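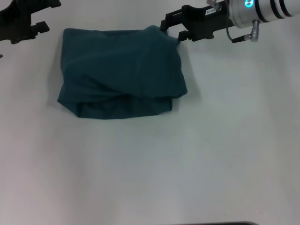
Clothes exchange in Cutia gets a folding room

The clothes exchange in Cutia will have its own folding room from March, after the small textile firm Horkex offered to pay for the tables and the shelves. The exchange, which is called Stestico, has until now sorted and folded everything on the same counter where visitors leave their bags.

Stestico opened in a former shoe shop on Yurchenko Street. Visitors bring clothes that they do not wear any more and may take home the same number of pieces. In the last month 200 households used the service, and the counter was often so full in the afternoon that new bags had to stay on the floor until closing time.

The new room is at the back of the building, behind the fitting cabins. It was used before as a store for shoe boxes. The walls have been painted and the old ceiling lamps were changed for brighter ones, so that stains and small holes are easier to find. White was chosen for the table tops for the same reason. On the old brown counter, dark shirts and trousers were difficult to check, and several pieces came back from visitors who discovered a mark at home.

With the room comes also a common way of folding. Each person at the exchange had a personal method, and the piles on the shelves were of different widths and fell over when somebody pulled out a shirt from the middle. Now all shirts and T-shirts will be folded to a width of 30 centimetres, which fits the new shelves. The sleeves go to the back, the lower part is turned under, and the collar stays on top with the size label easy to reach. Jumpers are folded in the same manner but only once across, because thick wool does not stay flat.

Children's clothes will not be folded in this way. They will continue to lie in open boxes by age, as parents have asked for this and find it quicker.

According to a notice at the entrance, the exchange tried the method for two weeks before the decision was taken. Thin cotton and sports shirts were the hardest. They slide, and the corners come out again when the piece is moved from the table to the shelf. For these the notice recommends to smooth the cloth with the flat hand first and to make the last fold directly on the shelf. Shirts with buttons should be closed at the top button and at one in the middle, and the others can stay open.

Horkex has paid for four tables and 18 metres of shelves. The firm has also given a steam iron, but most clothes will not be ironed. Visitors are still asked to bring everything washed and dry. Bags with wet clothes can't be accepted, and the same is valid for underwear and for single socks. Coats are welcome until the end of the winter, after which there is no space for them on the rail.

The number of pieces which one visitor can leave in a day does not change. The limit was set last autumn and has worked well in the opinion of the exchange, although some families find it too low when they move house. They can ask at the counter for a separate time in the morning.

A short folding lesson will be offered in the new room during the first weeks, every opening day at 4 p.m. It takes half an hour and costs nothing. Participants can bring a shirt from home or use one from the shelves. There was already interest before the programme was printed, and 82 people have put their names on the list. The groups are small, so later dates will be added if necessary.

During the move the exchange stays open, but the shelf with men's shirts will be closed for a few days while the pieces are folded again to the new width. The entrance on Yurchenko Street does not change. Visitors with prams can use the side door, where the step has been replaced with a ramp.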